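The Small Parts Table

By November the evenings came early to Narnness, and the long table at Ulix was the warmest-looking thing in the building, with its brown paper and its blue tape squares, which I had laid myself over two afternoons and was quietly (well, not so quietly) proud of. I liked to stand there at closing with my coat half on and look at the trays, the green one in front and the yellow one tucked in behind.

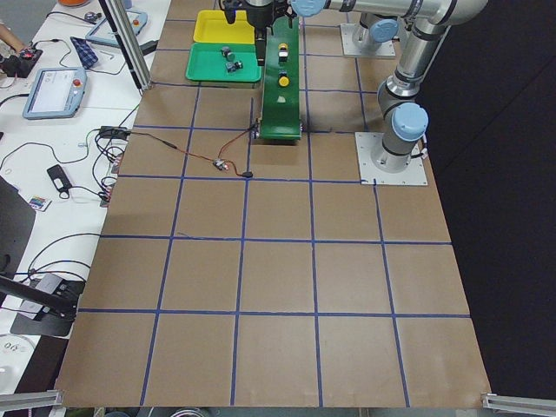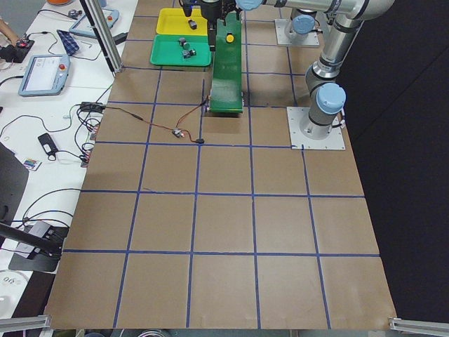 Small grey parts in the green tray, and a round bit of yellow over on the long green piece beside it.

Baudry wanted to know, again, whether I meant to go home at all that night, and said that a tray was a tray and would still be a tray on Wednesday. The bus to Kedier went at a quarter to, the 222, and there wasn't another for 45 minutes, and did I remember last time, with the sleet?

I did remember last time. I said I was coming, and then I thought of my grandmother's button tin, and how she would tip the whole lot on to the bread board and push them about with one finger, talking all the while, until supper was late and my grandfather had started on the cheese. She never finished either. I did up my coat, found one glove, went back for the other, and we ran for it, Baudry grumbling all the way down the hill.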